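Ticket 2574: Wrist camera pose drifts after scene reset
Project: Josus sim cell
Status: Closed
Opened: June 23, 2025

Original report

Okay, filing this one properly because I've now tripped over it three times and my notes are all over the place. I'm running the Josus tabletop setup in sim, checking it against the Grimshaw practice sheet before we let any policy near the real arm. Section on sensors says the wrist view has to match the signed-off reference pose after every reset. Mine doesn't. It matches on the first load, then somewhere along the way the view tilts and stays tilted.

No error, no warning in the log, the run just carries on happily and writes episodes. That's the bit that bothers me! I got 176 episodes into a batch before I looked at a wrist frame at all.

What I tried first

Restarted the sim. Fine for a while, then back again.

Swapped the floor texture, thinking the tile pattern was fooling my eyes (mixed colors, no obvious repeat, pretty easy to get seasick looking at it). Same tilt with a plain gray floor, so I put the tiles back.

Turned off lighting randomization. No change.

Checked the gripper model. We're on the Rovex two-finger one and the file is the same as the one in the release folder, byte for byte.

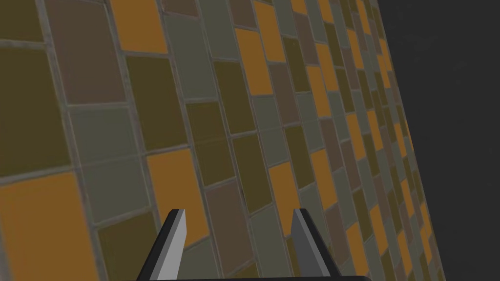 Wrist view, tiled floor, fingers apart, nothing between them.

Look how the floor runs away toward the upper right and then you're into plain dark background. In our reference pose the floor fills the whole view, corner to corner. The fingers are still sitting at the bottom where I'd expect them, so my guess was that the camera is fine on its mount and the wrist itself is coming back at the wrong angle.

Update 1

Guess was right, mostly. I printed the joint values at the start of each episode and the last wrist joint was off after some resets and not others. The bad ones were all resets that fired while the arm was still moving. The good ones came after the arm had settled.

So the reset writes the home position, but the controller is still holding its old target and drags the wrist partway back. By the time the first frame is saved it's parked somewhere in the middle.

Update 2

Fix is two lines. Clear the controller target first, then write home, then wait 37 steps before the first frame gets recorded. I tried shorter waits and they mostly worked, but "mostly" is how I got here, so I'm leaving it.

Ran 1695 resets overnight with a pose check on every one. All inside tolerance.

Rule change (please read if you use the Furninton scenes too)

I've added this to our copy of the practice sheet, under resets:

Clear active targets before writing a home pose.
Compare joint values to the reference before recording. Out of tolerance means stop the batch, and a warning in the log doesn't count as stopping.
Open a wrist frame from the first, middle and last episode of any batch before you call it usable.
Don't retune the tolerance to make a failing check pass. Open a ticket.

The Furninton scenes use the same reset script, so they'll have the same problem until somebody pulls the update. I haven't tested them myself.

The old 176 episodes are moved to the quarantine folder with a note pointing to this ticket. Please don't train on them, and don't delete them either, I still want to see how many started from a bad pose.

Closing. Reopen if you see dark background in a wrist frame at the home pose.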